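VEVAVSTEAD, April 7, 2026 — Repair days are back. Binis, the town's reuse shop, took in 1,758 small kitchen appliances last year and wants more, with doors open again from June. Bring it in, plug and all.

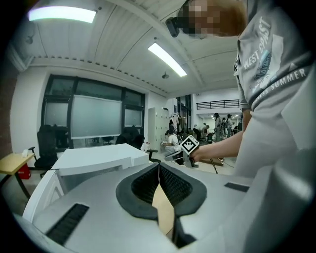 At the Binis workroom, Vevavstead.

Last year's tally: 231 kettles, 169 toasters, the rest a mixture. Kotian is paying for spare parts, Dandik for the van. Collections are free inside the town, bookings at the front desk only. No fridges please — we havent the room.
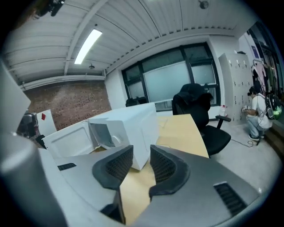
Two white microwave ovens on the desk.

First 200 households to book get there safety check free. Booking opens in June.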